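다락방 개조 주택 단열 기준, 7월부터 경사 지붕까지 확대 적용

바다우(Badau) 지구의 다락층 개조 주택에 적용되는 단열·환기 기준이 7월부터 바뀐다. 지구 건축과가 5월 15일 공고한 개정안에 따르면, 지금까지 외벽과 최상층 바닥에 한정되던 열관류율 제출 의무가 경사 지붕면 전체로 확대된다. 대상은 다락을 거실이나 침실로 용도 변경했거나 변경 신청 중인 주택 697가구다.

개정안의 핵심은 서까래 사이 단열재의 연속성이다. 기존 기준에서는 단열재 두께만 기재하면 됐으나, 앞으로는 서까래 하부에 보조 단열층을 두거나 이에 상응하는 열교 차단 상세도를 첨부해야 한다. 지붕 마감재와 단열재 사이에는 30mm 이상의 통기층을 확보해야 하며, 통기층은 처마에서 용마루까지 끊기지 않아야 한다. 천창 주변은 통기 경로를 우회시키는 상세를 별도로 제출한다.

방습층 규정도 강화됐다. 실내 측 방습지는 이음부를 기밀 테이프로 처리하고, 전선관과 배관 관통부에는 전용 슬리브를 써야 한다. 타카 고정만으로 마감한 시공은 중간 검사에서 반려된다. 중간 검사는 내장 마감재를 붙이기 전에 받아야 하고, 신청은 희망일 닷새 전까지다. 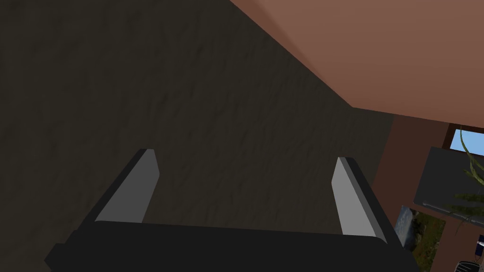 바타나퐁(Wattanapong) 주택협의회는 통기층 확보 자체에는 이견이 없으나 서까래 춤이 얕은 구옥에서는 보조 단열층이 실내 높이를 잠식해 거실 용도의 최저 천장고를 맞추지 못하는 사례가 나올 것이라는 의견을 냈다. 협의회는 서까래 춤이 일정 수준에 못 미치는 주택에 한해 지붕 외측 단열을 허용하고, 이에 따른 용마루 높이 증가분을 높이 제한 산정에서 제외해 달라고 요청했다.

건축과는 외측 단열을 금지한 것은 아니며, 다만 인접 대지 일조 검토서를 함께 내야 한다고 설명했다. 높이 산정 특례는 이번 개정에 포함되지 않았다. 관련 조항은 상위 조례 개정이 필요한 사안으로 분류돼 차기 검토 목록에 올랐다.

공사비 보조는 유지된다. 전체 대상 가구 가운데 기존 지붕 단열 성적서가 없는 428가구가 우선 지원 대상이며, 인정 공사비의 60%까지 보조한다. 설계 도서 작성비는 보조 대상에서 빠졌다. 신청 서류는 현황 단면도, 자재 성적서, 시공 전 내부 사진이다. 성적서는 공인 시험기관 발행분만 인정하며, 자재사 자체 시험표로 대체할 수 없다.

자재 수급은 당분간 빠듯할 전망이다. 지역 유통사 스토비어(Stovier)는 경질 단열 보드의 납기가 평소보다 길어졌다고 밝혔고, 제미스(Zemis)는 기밀 테이프와 관통부 슬리브를 묶음 품목으로 전환해 공급하기로 했다. 두 업체 모두 가격 조정 계획은 공개하지 않았다.

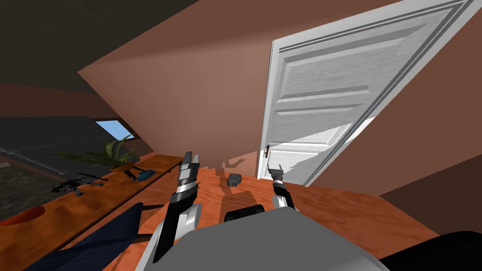

다락층의 여름철 과열에 대해서는 권고 조항만 신설됐다. 건축과는 지붕면 단열이 강화되더라도 창을 통한 일사 유입이 실내 온도에 미치는 영향은 그대로 남는다고 보고, 외부 차양 설치와 맞통풍 경로 확보를 권고했다. 경사 천장 아래 열어 둔 흰색 패널 문 아랫부분까지 햇빛이 환하게 드는 방이라면 차양 검토 대상에 해당한다. 문은 개폐 각도에 따라 통풍 경로를 막을 수 있어, 경사면과 간섭 없이 완전히 열리는 위치에 두도록 했다. 권고 조항은 준공 검사 항목에 들어가지 않는다.

이미 허가를 받은 공사는 종전 기준을 따르되, 7월 이후 설계를 변경하면 변경 부위에 새 기준이 적용된다. 상세도 표준안은 건축과 민원 창구에서 배부한다.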